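Section 6: Hanging the Skarnthorpe Curtain Tieback

Read this section before you open the hardware bag. The Skarnthorpe fits any Grestaseck rod bracket set sold with lined or unlined panels.

1. Close the curtain and let it hang straight for a day.
2. Mark the wall 11 inches above the sill.
3. Drill a pilot hole and press in the anchor.
4. Turn the hook in by hand until the collar touches the wall.

Caution: Do not drill directly above or below an outlet.

Cords and trim should be untangled on a table before they go near the hook. 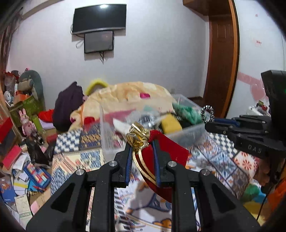

One Fimham customer wrote in to say that 11 inches was too low for her floor-length panels, and that 19 looked better and kept the fabric off the radiator. Either height is fine with the hook supplied.

5. Pass the tieback behind the panel and bring both loops to the hook.
6. Pull the fabric up slightly above the tieback so it falls in a soft curve.

Note: Heavy velvet may need 2 hooks per side. Do not iron metallic trim. Dust it with a dry brush.

Related items
Nieminen rod brackets: fitting guide
Shortening lined panels
Replacing a wall anchor
Care of trims and cords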